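From: Luzius Aigner
To: Dimthorpe Trail List
Date: Aug 8, 2020
Subject: Re: Larko Ridge, state of the lower road and the bypass

Faisal Dhanial wrote:

> Has anyone been up Larko Ridge from the Cusow side this summer?
> The map I have is old and shows the lower road going straight
> through to the saddle. Somebody at the gas station told me it is
> washed out past the second ford and that there is a bypass, but
> he could not say whether a stock rig fits. I have a short
> wheelbase with 31s, open front, limited slip rear, no winch.
> Also: is the gate at the top locked?
>
> Faisal

Faisal,

Uldis Laur and I ran it from the Cusow side last week, two vehicles, up and back. Notes follow in driving order.

Pavement to first ford. Graded gravel, no problems. Air down at the pullout on the left before the cattle guard. There is no good spot after it until the saddle.

First ford. Hub deep on mine, firm bottom, exit is straight ahead. Ignore the tracks going downstream. They end in a gravel bar with soft sand behind it.

Second ford. Deeper, with a ledge on the far side. The ledge is lower on the right. Uldis took the left line and dragged his rear bumper. If the water is over the flat rock on the near bank I would turn around, because the hole in front of the ledge cannot be seen at that level.

Washout. Your gas station man is correct. The old road is gone for 200 feet starting just past the second ford. It is not passable by anything and the edge is undercut, so do not park near it.

Bypass. It leaves on the uphill side at a cairn and climbs through the trees in three switchbacks. The first two are fine. The third is off camber toward the drop and has a root across the inside. With an open front you will probably lift a wheel there. Stay wide, low range, second gear, and keep it moving. I measured the tightest gap between trees at 11 inches more than the width of my truck, mirrors folded. A short wheelbase will make the turns in one go. Uldis had to back up once on the third.

I logged the run and replotted the bypass at home over the weekend. The track is clean except for the section under the trees, where the receiver wandered and I have drawn the line in by hand. Ask if you want the file. It loads in the usual programs. Set the datum before you compare it with the old map, or the fords will plot on the wrong side of the creek.

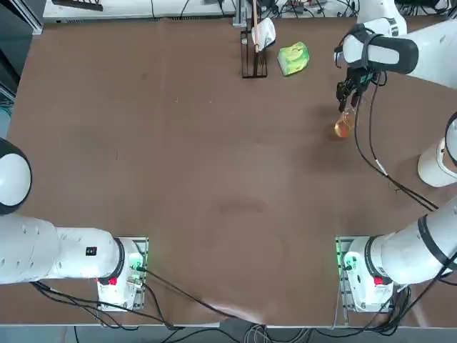
The brown table, with the two white arms at the near edge.

Bypass to saddle. After the bypass you rejoin the old road at the collapsed culvert. Loose shale from there, steep in two places, nothing technical. One fallen pine can be driven around on the left. It was too big for the saw we had with us.

Gate. Closed but not locked when we were there. Leave it the way you find it. Xuân Cù says it gets locked in January when the upper meadow closes, and stays that way until the snow is off.

Far side. We did not go down toward Gajdoš. Zarmeena Rizvi did earlier in the summer and reported deep ruts below the spring, bad enough that she was on her skid plate for most of it. She has more clearance than you do. I would plan on going back the way you came.

Recovery. With no winch, go with another vehicle. There are good trees for an anchor at the third switchback and none at all on the shale. Bring a long strap and a tree saver. There is no phone signal between the first ford and the saddle.

Time was a bit over three hours up, including the stop to look at the second ford on foot, and less than that down. Fuel is not an issue if you fill up in Cusow.

One request for anyone else who goes. The cairn at the bottom of the bypass is small and easy to miss coming down. We added a few rocks. If it has been knocked over, please put it back, and post here if the ledge at the second ford has changed. It moved a lot between last year and this one.

Luzius

--
Dimthorpe Trail List
Trim your quotes. Trip reports and road conditions only, parts for sale go to the other list.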